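# Borum autumn homes and gardens fair, Oct 2, 2020

I went to Borum expecting to be sold to, and I was. The ticket desk wanted my email address twice. The hall map showed 46 stands, and a good share of those were selling gutters, stairlifts or fudge. My plan was to skip all that and find out whether artificial flowers have become as good as the trade now claims.
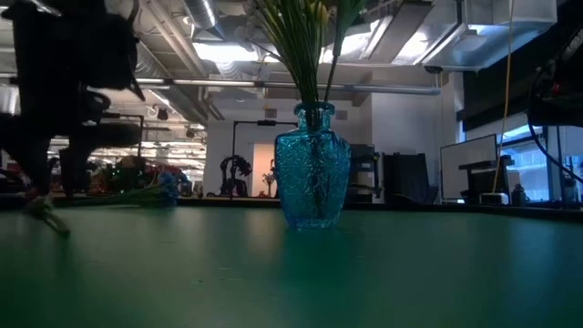
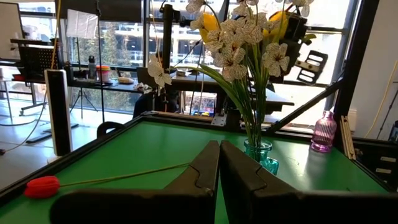
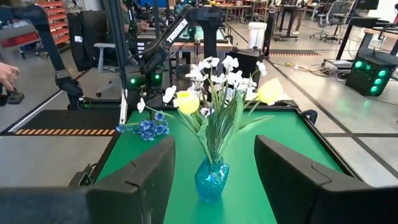

Blue glass, yellow and white flowers, a red tulip.

My short answer is that the price has improved more than the product has. I mean improved for the seller. Raluca Dinu, on the Coman stand, told me their stems last ten years in a bright window. I asked who had tested that and she was fair enough to say the range is two years old. So ten years is a hope. She did say that reds go first, usually toward a sad salmon color, and that she wouldn't put one in a south window herself. I wrote that down, as it was the most useful thing I heard before lunch.

The words on the labels need a hard look too. "Real touch" means a coating over foam or plastic, and every maker seems to have a different one. "Silk" is nearly always polyester. Two sellers told me theirs were "sustainable" and neither could say what happens to a stem when you're sick of it. Iulian Sandu, who came with me and buys for a small hotel in Kallham, goes through a lot of cut flowers and thinks the fake ones still win on cost. Maybe. He doesn't count the hours somebody spends dusting them, and dust is what gives them away.

The afternoon talk was Leszek Gajewski on arranging. It was listed as 800 seats, which must be a misprint, as the room would have struggled with a school class. He was good, though. Bend every stem before it goes in, he said, and take a few leaves off. Keep to flowers that bloom in the same month if you want to fool anyone. He had little time for glitter.

The Prorkthorpe people had a raffle with a garden room as the prize. My number was 1164. I didn't win, and I have had three emails from them already.

Lunch was a cheese roll and bad coffee. Parking is free if you get there early - we didn't.

There's a winter edition in December, mostly wreaths. Iulian is going. I'd want to see the ten-year claim on paper first, and a better roll.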